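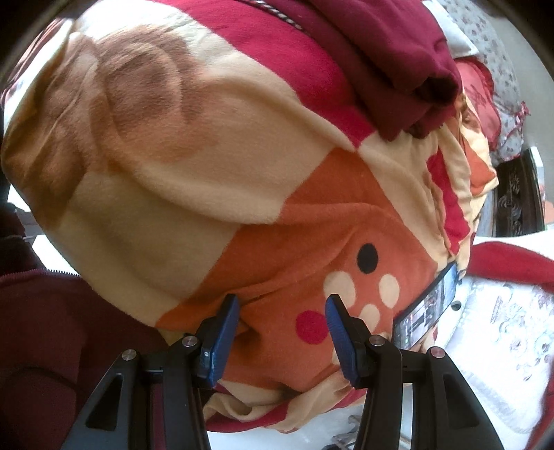 Folding, Washing and Living With Fuzzy Blankets: Your Questions

I get a lot of mail about the blanket pages on this site, and most of it comes down to the same handful of questions, so I finally put them all in one spot. I'm Gilang Ismail, I run Ballside out of my spare bedroom, and I own way too many blankets (my closet door gave up in August). I'm no textile expert. I just wash and fold a lot of stuff and write down how it goes!

How often should I wash a fleece blanket?

Mine gets washed every 2 weeks in winter if it lives on the bed, and a lot less if it's only for guests. If you have a dog, well, you already know. Give it a good shake outside first so the crumbs and hair don't end up in the machine.

What settings do you use?

Cold water, gentle cycle, half the detergent I'd use for towels, and never any fabric softener. Softener made my old cream one feel kind of waxy and it took 7 washes to get it back to normal. Dry it on low, or hang it over the shower rod if you can wait until the next day. High heat is what makes the fluff go crunchy -- please don't ask how many I ruined learning that.

Will the bright colors run onto the light parts?

I worry about this every time I buy something with red or orange right next to cream. I do the first wash alone in cold water with an old white washcloth thrown in. If the washcloth comes out white, I relax and start washing it with other things. If it comes out pink, that blanket keeps washing by itself for a while.

Can I wash clothes in the same load?

Smooth clothes, sure, once you trust the colors. Anything dark and knit is going to come out wearing half the blanket. I zip things up and turn them inside out before they go in, and I keep jeans out completely, the rivets are rough on fleece.

How do you fold a big blanket by yourself?

On the bed! I fought with this for years, standing there with my chin clamped on one edge. Now I spread it flat, smooth out the bumps from the middle, and fold it in half the long way, then the long way again. After that I go to the foot end and fold it up in thirds. The corners never match perfectly and I've stopped caring. If the stack looks like a sad pillow, I turn the folded edge to the front of the shelf and it looks fine.

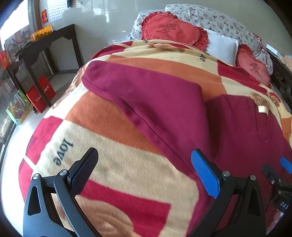 What about clothes, do you fold those on the bed too?

I do, and I leave the blanket on while I do it. A fuzzy blanket grips the fabric a little, so sleeves stay where you put them and don't slide off toward the floor. It helps if the two don't match, too. Put a magenta piece over a print that's mostly cream and orange and you can find its edges right away, while my gray sweatshirts just vanish on my gray comforter. For thick, smooth fabric I line up the seams first and let the rest follow. I also look for the tag before I start -- a little cream one shows up nicely against a dark color, and then I know which way the thing is facing. Heavy stuff gets fewer folds than a T-shirt. Every extra fold makes it spring back open in the drawer.

How do I get creases out of fleece?

Mostly you don't need to do anything. Lay it out overnight and the soft creases let go by morning. For a stubborn one, ten minutes in the dryer on the no-heat setting does it for me. Keep the iron away from it.

Where do you store the extras?

I have a Tolten bin under the bed for the winter ones and a shelf for the ones we use all the time. The bin cost me 390 pesos at the market in Tundham Square and the lid has never once closed right, but it slides. Don't use vacuum bags for the really fluffy blankets if you can help it. The pile stays flat for ages afterward.

My blanket sheds everywhere. Is it broken?

Nope, new ones do that. Two washes usually settles it, and clean the lint trap halfway through drying. My sister-in-law Marti swears by putting hers in the freezer first. I tried it and all I got was a cold blanket.

Can I ask you something that isn't on this page?

Of course! Use the contact form and tell me what the care tag says, word for word if it's still readable. I answer most evenings after nine.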